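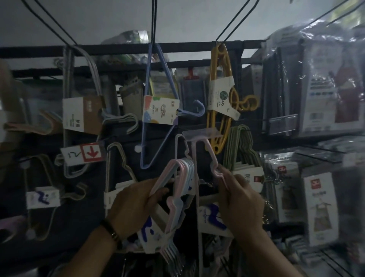

How Do You Teach a Robot to Shop for Hangers?

Have you ever tried to pull one coat hanger out of a bunch and ended up with six? Me too! Hangers are sneaky. They have hooks, and hooks love to grab other hooks. So when I heard that a project called Garg was trying to teach robots to handle them, I had to find out more.

The Garg team works in a town called Nirkberg, and their robot is named Jovex. Jovex has two arms and two cameras where you'd expect eyes to be. What it doesn't have is any idea what a hanger is.

You could write the robot a giant list of rules (move left, close fingers, lift), but think how long that list would get! Pink hangers, yellow hangers, bundles with paper bands... The team used a different method, called learning from demonstration. That's a long name for something you do all the time. When you learned to tie your shoes, you probably watched somebody else's hands first.

So the team gathered 2840 short clips of people's hands at work in ordinary stores, all seen from head height, the way Jovex sees things. Some clips show hands reaching up high. Others show hands picking through little things on a crowded rack.

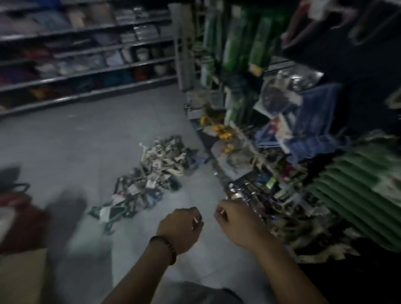 Two hands busy at a store rack, with a heap of hangers on the floor.

A computer program studies each clip and guesses where the hands will go next. At first its guesses are terrible! Then it checks what the hands really did, fixes itself a tiny bit, and tries again.

After lots of practice came the test. Jovex got 40 tries at lifting one bundle off a rail. With only 12 clips to learn from, it mostly grabbed air. With all 2840, it got the bundle in over half of its tries. I cheered when I read that!

Tangled hangers are still too hard for it, and the team is working on those next. They're too hard for me, too.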